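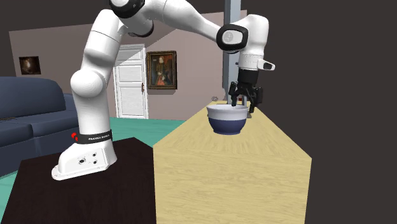
Jan 21, 2026

So I finally joined the robotics club at the library, and I'm already the person who stays until they flick the lights at us. We call ourselves Drulline (long story, it was the name of somebody's boat) and there are 11 of us, mostly retired folks and a few very patient high schoolers.

None of us owns a robot arm, so everything happens in a simulator. Our project for the winter is getting a simulated arm to pick up a bowl and put it where we ask. Sounds like a morning's work, right? I have now spent four evenings on it!

My partner is Beryl Heywood, who taught shop for years and will not let me skip steps. I wanted to grab the bowl around the middle, like I would at home – Beryl wanted one finger inside and one outside, with the wall between them. We went with Beryl's way. I pulled up the close view and we argued over the angle for a good half hour (she had cookies, so I didn't mind).
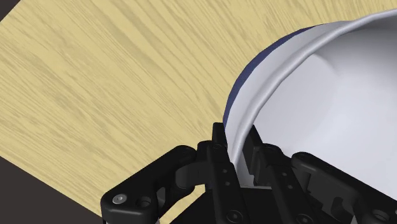 *One finger in, one finger out.*

The part I keep messing up is the height. My first script, which I named Skisto, had the fingers stopping well above the rim and closing on nothing at all, very politely. Then I overcorrected and ran them straight into the table. The second script is called Pearce, and it's much calmer. I slowed the last bit of the descent way down and gave the grip a tiny pause before the lift. Out of 89 runs I'd call a lot of them decent, and I have a notebook full of scribbles on the rest.

I also learned that looking from only one side is asking for trouble. A grip can look perfect up close and then you switch to the wide view and the whole arm is folded up in some position you'd never have picked. I check both now, every single time. 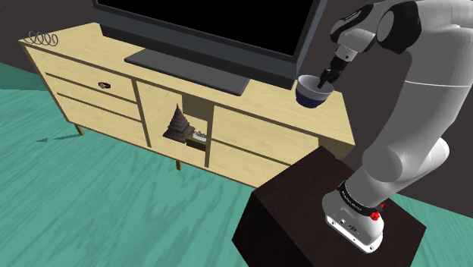

## What's next

We're showing our stuff to the Lorkora club in May, five minutes per team, and Beryl has already claimed the talking part. Fine by me! I'll run the laptop. Before then I want to try a smaller bowl, and maybe a mug if I'm feeling brave. If you've got tips for handles, leave them in the comments.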